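The Long Afternoon of Picking Things Up

By Roscoe Tran
10 Jan 2021

The target for the week is 1000 examples. An example, at Flevitz, means one complete attempt at one small job: pick up an object, take it somewhere, let it go. Each one lasts less than a minute. Getting to the end of a thousand of them takes patience, a tidy spreadsheet and a good chair.

Flevitz is a small robotics company on the second floor of the Droturwood building, above a firm that sells flooring. It doesn't make robots. It buys arms from other people and works on the software that decides how they move. For the past year most of that work has gone into a project called Ferreira, which is meant to let an arm follow short written instructions such as "put the bottle in the bin" without anyone having programmed that particular bottle or that particular bin.

To do this, the system has to be shown. An operator guides the arm through the job by hand controller while the computer records the camera view, the position of every joint and the opening of the gripper. The recording is saved with a line of text saying what was done. Later, a large batch of recordings is fed to the learning software, which looks for what they have in common.

I spent two days at the office and ran the controls for part of the second. My first 22 attempts were kept. I had expected most of them to be thrown out, since I was slow and wandered off course several times before reaching the object. The staff didn't mind. Slow examples can be trimmed, and a path that drifts and then comes back shows the system how to recover. What they do throw out is any recording where the text and the action disagree. If the line says "pot" and the operator goes for the lid, the recording is deleted or the line is rewritten.

The objects come from kitchens, offices and dollar stores. There are bottles, pans, cups and bins, and nothing is made specially for the job. Some are easy. A plastic bottle with straight sides can be gripped almost anywhere along its length. Others cause trouble out of proportion to their size. Shiny surfaces reflect the ceiling lights and confuse the cameras, and round lids roll or tip when touched from the side.

The setup changes all the time, and this is deliberate. If the bin always stood in the same spot, the software could learn the spot and ignore the bin. So the operators move things between attempts. They swap the bins, stack them, add a pan that has nothing to do with the instruction, and take it away again. Extra objects are called distractors on the log sheet, and every session is supposed to have at least one.
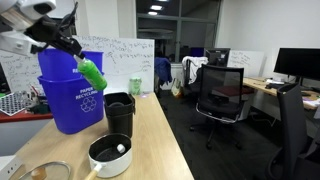
What gets written down

Each recording has a row in the log. The row gives the instruction, the objects on the desk, the operator's initials and one of three results: done, partly done or failed. Failed attempts stay in the log even when they are left out of training, and the team goes back to them when the arm does something odd months later.

The wording of the instructions took longer to settle than I would have guessed. In the early months everyone used the same few phrases, and the system became fussy. It would respond to "place the bottle in the bin" and do nothing useful when told "throw the bottle away." Now operators are asked to write the line the way they would say it to a person across the room. The log I saw had "recycle the green one," "toss that bottle" and "bottle in blue bin please," all for much the same motion.

How many is enough

There is no agreed number. For a new object the team usually starts with 300 examples, trains overnight and tests the arm the next morning. If it misses, they look at where it missed and record more of that part. A second group, working from an office in Dakholm, records its own examples on the same model of arm. Their desk is a different height and their windows face the other way, and mixing the two sets has helped more than doubling either one.

Testing is plain to watch. The operator puts the controller down, types a line and waits. On the morning I was there the arm was given 3 tries at a cup it had never been shown. It knocked the cup over on the first, stopped short on the second and picked it up on the third. The results went into the log as failed, partly done and done, and then the cup was added to the list for the afternoon.

The next round of recording, planned for February, covers drawers and cabinet doors. The handles have already been ordered.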